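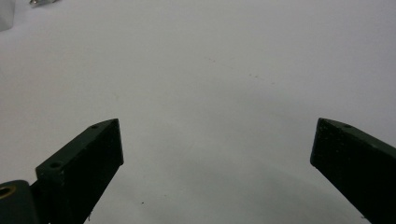

White matte top, grayer toward the near side.

2024-09-02
Glue joints, Kidico end grain samples, second batch

Carried on from the first batch. Question is still whether the Flostholm glue holds on beech end grain when the blank has been sized first, and how long the sizing coat can sit before the joint gets worse.

Blanks cut from the Pelupessy stock. Moisture meter was reading high on the outer boards, so those went back on the rack and I cut from the middle of the stack only. Saw blade is due for sharpening. Light burn on one face of several blanks, sanded off before sizing. Burned faces marked with a pencil cross on the side in case they turn up as weak ones.

Sizing: glue thinned with water, brushed on, wiped back. Set A glued as soon as the surface lost its shine. Set B left overnight. Set C not sized, control.

Clamping as before, bar clamps with the gray cauls. Wax paper between joint and caul. Two joints in set A slid when the clamps came up and had to be reset. They are tagged, leave them out of the averages.

Load test: hung from the short arm, 500 g steps, wait between steps, no tapping. Scale checked against the 2,000 g weight before starting and again at the end, no drift seen.

Results so far
Set C failed early and clean along the glue line, hardly any fiber on either face. Same as batch one.
Set A mixed. Most failures took fiber from one side. One very low value, and it was a burned blank.
Set B higher than A on the whole but with more spread. Visible glue film on some of the failed faces, shiny, wood under it intact. Suspect the sizing coat was too thick there and the second coat bonded to the film only.
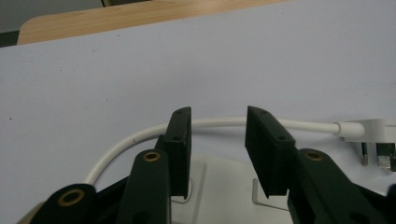

Same work area, second view.

Sanding a sized face lightly before gluing might fix the film problem. Tried on scrap with 400 grit, which loaded up almost at once. Coarser paper next time. A card scraper would also do it but is hard to keep square on a face this small.

The data sheet that came with the glue gives an open time but says nothing about sized surfaces. Arnby shop used a thinner mix on their last run and reported fewer shiny faces. Their ratio was by volume and ours is by weight, so the numbers don't compare directly. Need to convert before copying it.

To do
Repeat set B with thinner sizing, weigh the brush before and after.
Separate burned from unburned blanks at the saw.
Relabel the control tray, the tape is lifting.
Blade out for sharpening.
Long term samples stay on the top shelf until November. Do not move them to the window side, the earlier ones picked up heat there and the readings were useless.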